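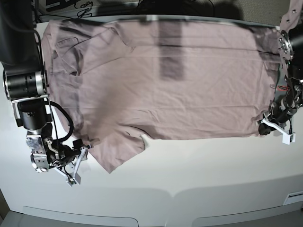
Neues aus der Forscherwerkstatt: Das Heuerbuch, das uns einen ganzen Familienzweig zurückgibt

Wer am letzten Mittwoch nicht beim Leseabend war, hat etwas verpasst! Wir wollten eigentlich nur die Übungen zur Kurrentschrift vom vorigen Mal zu Ende bringen, und dann legte Radwa Metwally einen Stapel Kopien auf den Tisch, an dem wir bis kurz vor 23 Uhr hängen geblieben sind. Es ging um ihre Ibarras, also um die Linie, von der im Herbst schon einmal kurz die Rede war und bei der wir alle gesagt hatten: tot, da kommt nichts mehr. Es kommt aber doch etwas, und zwar reichlich.

Kurz zur Erinnerung für alle, die neu im Verteiler sind. Radwas Urururgroßvater Josef Ibarra taucht in den Kirchenbüchern von Vornby zum ersten Mal bei seiner Trauung auf, als »Schiffszimmermann, von auswärts«. Keine Eltern, kein Geburtsort, kein Alter. Danach folgen brav die Taufen der Kinder, eine Beerdigung im Kindesalter, der Kauf eines halben Hauses in der Seilergasse und irgendwann sein eigener Sterbeeintrag. Der nennt immerhin ein Alter (52 Jahre), aber auch hier: keine Herkunft. Der Pfarrer in Vornby war ein sparsamer Mann, was die Tinte angeht, wir kennen ihn aus anderen Familien und haben uns oft genug über ihn geärgert.

Radwa hatte alles durch, was man so durchhat. Die Trauregister der Nachbarorte, die Bürgeraufnahmen, die Zunftakten der Zimmerleute, die leider ein Loch von mehreren Jahrzehnten haben. Der Name half auch nicht weiter, im Gegenteil. Ibarra wurde in Vornby mal Ibara geschrieben, mal Jbarra, einmal sogar Hibarer, und wer nur nach einer Form sucht, findet eben nur einen Teil der Einträge. (Den Hibarer hat sie überhaupt nur gefunden, weil die Ehefrau mit Mädchennamen danebenstand. Also bitte immer auch nach den Frauen suchen!)

Der Durchbruch kam über die Arik. Das war ein Küstensegler, der in Vornby überwintert hat, und in einem Kaufvertrag über Bauholz steht Josef als Zeuge, mit dem Zusatz »vormals auf der Arik«. Diesen Vertrag hatte Radwa schon lange im Ordner. Sie hatte ihn damals wegen der Hausgeschichte kopiert und den Zusatz für eine Ortsangabe gehalten, für einen Flurnamen vielleicht. Erst beim Neuordnen der Mappe ist ihr aufgefallen, dass ein Schiffszimmermann ja wohl auf einem Schiff gewesen sein könnte. Ich muss sagen, ich hatte die Kopie auch in der Hand und habe ebenfalls nichts gemerkt.

Mit dem Schiffsnamen ging es dann erstaunlich schnell. Das Heuerbuch der Arik liegt im Hafenarchiv von Greduncombe, einem Bestand, an den von uns wohl noch keiner gedacht hatte, und es ist wunderbar erhalten. Geführt wurde es von einem Schreiber mit klarer, runder Handschrift, und er hat zu jedem Mann notiert, was man sich nur wünschen kann: Name, Alter, Geburtsort, Name des Vaters, Vorschuss auf die Heuer und manchmal eine Bemerkung zur Person. Bei Josef steht: »Zimmermann, Sohn des Matthias allhier, geschickt, hinkt ein wenig«. Allhier! Der Mann kam aus Greduncombe selbst.

Ihr könnt euch vorstellen, was danach passiert ist. Radwa hat sich die Taufbücher von Greduncombe vorgenommen und den Josef nach zwei Nachmittagen gefunden, dazu sieben Geschwister, die Trauung der Eltern und die Großeltern väterlicherseits. Ein Bruder, Lorenz, ist ebenfalls auf der Arik gefahren, zwölf Seiten weiter hinten im selben Buch. Und das Alter im Sterbeeintrag von Vornby stimmt bis auf ein Jahr. Mehr kann man von einer Altersangabe aus dieser Zeit kaum verlangen.

Ein Knoten ist noch offen, und den möchte ich hier gern in die Runde geben. In der Patenliste von Josefs jüngster Schwester steht eine »Witwe Ibarra, Wäscherin«, ohne Vornamen. Die Großmutter war zu diesem Zeitpunkt nach dem Beerdigungsbuch schon tot. Es könnte eine angeheiratete Tante sein, es könnte auch eine zweite Frau des Großvaters sein, von der wir die Trauung noch nicht haben. Radwa tendiert zur Tante, ich eher zur zweiten Frau, weil der Großvater als Pate an anderer Stelle mit einer »Ehewirtin« auftritt, die anders heißt als erwartet. Wer in Greduncombe selbst Vorfahren hat und beim Blättern über eine Witwe Ibarra stolpert: bitte sofort melden, auch mit halben Funden!

Was ich aus dem Fall für die eigene Forschung mitgenommen habe

Zuallererst, dass alte Kopien noch einmal gelesen werden wollen. Ich habe mir nach dem Abend meine eigene Mappe mit den Kaufverträgen herausgeholt und tatsächlich an zwei Stellen Zeugen gefunden, die ich beim ersten Durchgang überhaupt nicht notiert hatte. Damals suchte ich nach Käufer und Verkäufer, alles andere war Beiwerk. Einer der beiden ist mit ziemlicher Sicherheit der Schwager meines Müllers, und damit hätte ich endlich eine Verbindung zwischen zwei Familien, die ich seit Jahren nebeneinanderher führe.

Dann die Sache mit den Schreibweisen. Radwa führt für jeden Familiennamen ein Blatt, auf dem alle Varianten mit Fundstelle stehen, und bei Ibarra ist das Blatt inzwischen beidseitig beschrieben. Sie sortiert nicht nach dem Alphabet, sondern nach Schreiber. Das klang für mich zuerst umständlich, leuchtet aber sofort ein, wenn man es einmal ausprobiert: Derselbe Pfarrer verhört sich meistens auf dieselbe Weise, und wenn er aus dem I ein Hi macht, dann macht er das auch bei anderen Namen. Man lernt also für jede Gemeinde mit der Zeit eine Art Dialekt des Schreibers kennen.

Und schließlich die Berufe. Ein Schiffszimmermann hat ein Schiff, ein Soldat ein Regiment, ein Knecht einen Hof, und zu all dem gibt es Papier, das nicht im Kirchenbuch liegt. Lohnlisten, Musterrollen, Gesindebücher, Rechnungen. Manchmal ist das trocken, zugegeben - im Heuerbuch der Arik stehen auch seitenlang nur Teer, Hanf und Zwieback. Aber zwischen Teer und Zwieback steht dann plötzlich, dass einer ein wenig hinkt, und auf einmal hat man einen Menschen vor sich und keinen Datensatz mehr.

Noch ein praktischer Hinweis zum Bestand in Greduncombe, weil am Abend gleich mehrere danach gefragt haben. Das Archiv hat einen kleinen Lesesaal, und die Heuerbücher werden nur nach Voranmeldung vorgelegt. Bitte Schiffsnamen und ungefähren Zeitraum angeben, ein Personenregister gibt es nicht. Insgesamt sollen dort etwa 40 Bände liegen, von denen erst ein kleiner Teil verzeichnet ist. Fotografieren ist ohne Blitz erlaubt. Radwa empfiehlt, die vorderen und hinteren Vorsatzblätter mit aufzunehmen, dort haben die Schreiber gern ihre Abkürzungen erklärt (das »v. H.« hat uns eine halbe Stunde gekostet, es heißt schlicht »von Haus«, also am Wohnort angeworben).

Wie es weitergeht

Radwa hat 30 Seiten aus dem Heuerbuch aufgenommen und stellt sie uns für die Übungsabende zur Verfügung. Das freut mich riesig, denn die Schrift ist ideal für alle, die gerade erst mit dem Lesen anfangen: gleichmäßig, wenig Kürzungen, und der Wortschatz wiederholt sich. Die Geübteren bekommen dafür die Bemerkungsspalte, die ist deutlich enger geschrieben und hat es in sich. Wir fangen im März damit an, wie immer mittwochs um 19 Uhr, und arbeiten uns mannschaftsweise durch. Bringt bitte Bleistift und eine Lupe mit, wenn ihr eine habt, und gern auch eure eigenen Problemfälle. Für einen unleserlichen Taufeintrag ist am Ende immer noch Zeit.

Die Abschriften sammeln wir in einer gemeinsamen Liste, die alle Teilnehmenden bekommen. Es fahren auf der Arik ja nicht nur Ibarras mit. Beim ersten Überfliegen haben wir schon drei Familiennamen gesehen, die auch in Vornby vorkommen, und bei einem davon saß der Nachfahre mit am Tisch und wurde ganz still.

Wer vorab hineinschauen möchte, kann mir schreiben, dann schicke ich die ersten beiden Seiten mit einer Musterabschrift. Und wer zur Witwe Ibarra eine Idee hat, schreibt am besten gleich an Radwa, sie wartet schon darauf.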